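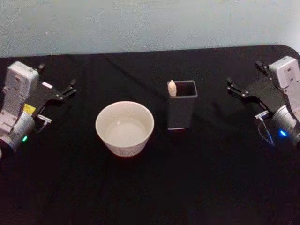

How do you keep a black tablecloth from showing every crease?
Take it out of the dryer while it's still a little damp, lay it straight on the table, and smooth it from the middle out with your hands. Most of the fold lines will relax overnight without an iron.

I'm a big fan of black cloth on a work table (it hides scratches, and small pale parts are so much easier to find on it!), but I did learn a few things the slow way. Buy it bigger than you think. Mine came from Pronstead, and I wish I'd gotten another 9 inches on the long side, so it would hang down and hold itself in place.

Rounded corners are the fiddly bit. Don't fold them like a bed sheet. Gather the extra into little pleats underneath and clip them, and go easy, or you'll pull diagonal wrinkles right across the top. And keep a lint roller nearby – black shows every crumb and thread.
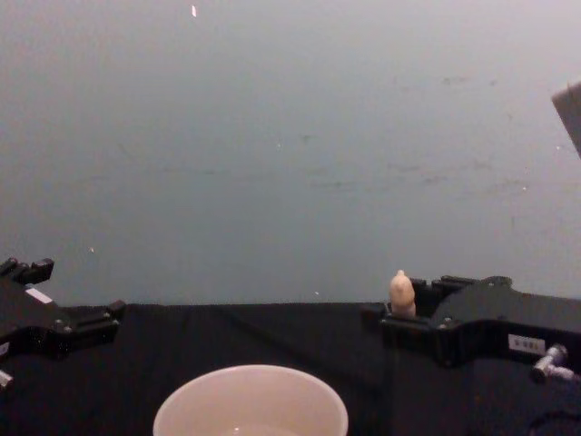
My friend Gualtiero Rinaldi washes his inside out in cold water with a splash of white vinegar, and he swears it stays darker. I tried it in October and I'm sold. Skip the fabric softener, though, it left mine slippery and things slid around.

While you're at it, look at the wall behind the table. Gray matte paint picks up scuffs so easily, and scrubbing leaves a shiny patch that's worse than the mark. I start with a dry white eraser, then a barely damp sponge with one drop of dish soap, dabbing and never rubbing. For little white chips I use leftover paint on a cotton swab and let it dry before I decide if it needs more. Pull the table out a couple of inches first so you don't drip on your nice clean cloth (ask me how I know).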